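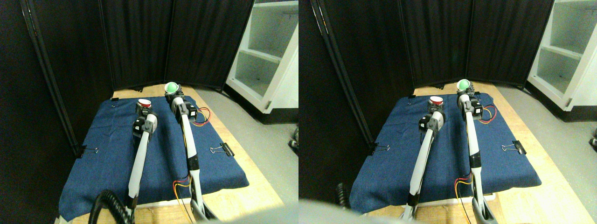
Skilier twin-arm kit, first month on the bench

Forum: Small Automation > Kits and Reviews

szuyu_su
Posted March 2022

Bought the Skilier two-arm kit in January and have 20 hours on it. Paid 2244 all in, with the arms, both servo grippers and the power supply. The table is ours. Notes so far:

Assembly took an afternoon. The joint order in the manual is wrong for the wrist, so go by the labels on the servo housings.

Position hold is good. A green ball at the back of the table with the right arm extended, a red-topped cylinder in the left gripper, both arms held there while I type. Current draw stays flat.

The software is the weak part. The centre line between the arms has to be set by hand every time the controller restarts.

Cloth over the board, held down with binder clips. Bare wood was too slick for round parts.

cpeng
Which firmware? The centre line problem was fixed in 1029 as far as I know.

szuyu_su
It's on 1029. The value saves, then gets overwritten at start-up.

cotton_bench
I'd do something about the red and yellow pairs before anything else. You have a loop standing out at the right wrist. On my Sorkley that was the first thing to fail — a conductor let go inside the insulation and the gripper dropped out at random.

szuyu_su
The loop is there on purpose. The wrist needs the slack at full roll. I tried it tied down and it pulled on the connector.

cotton_bench
Then sleeve it and anchor it one link further back. Slack is fine, unsupported slack isn't.

Nandi M
Agree with Cotton about the sleeve, don't agree that it's urgent. I've run the same kit since last winter with the wires open and haven't lost one. My complaint is the gripper pads. They glaze over and start to slip on smooth plastic. Yusof sells a softer pad in packs of 4 that fits with a bit of trimming.

cpeng
The Yusof pads shed. I went back to the stock ones and roughed them up with fine paper.

Nandi M
Mine haven't shed. Did you get the grey or the black?

cpeng
Grey.

Nandi M
Black here. Might be a different compound.

chow_cm
What's the reach like with both arms working the same spot? The spec sheet only gives figures for one arm. I'm choosing between this and the Sorkley pair for sorting small moulded parts.

szuyu_su
Parallel work is easy. Crossing over is where you need to be careful. The planner treats each arm as if the other isn't there, so I keep them in separate lanes and hand over near the middle.

cotton_bench
For sorting I'd pay the extra for the Sorkley. It has collision checking.

cpeng
It also has a licence fee every year. For one bench I wouldn't.

chow_cm
Does the Skilier support line answer email?

szuyu_su
Two days for the first reply, and it was a link to the manual. The second one was useful. I'll post the start-up log once I've trimmed it.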